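Taming cables on a bench-top arm kit

We've had the Zenwood two-arm kit from Falia on the workshop table since August, and it's a joy to tinker with! The wiring is the fiddly bit, so sort that before you program anything.
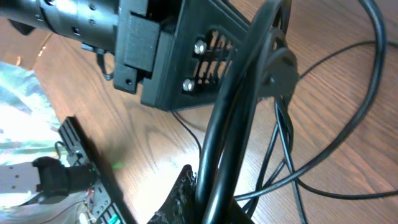 Two arms on the bench, cables still to be tidied.

Leave a generous loop in the thick cable – pull it tight and the arm will tug at its plug. Gather the thin ones with soft ties every 11 cm, and check the bracket bolts while you're there. Spare ties are sold in packs of 266, so share a pack with a friend.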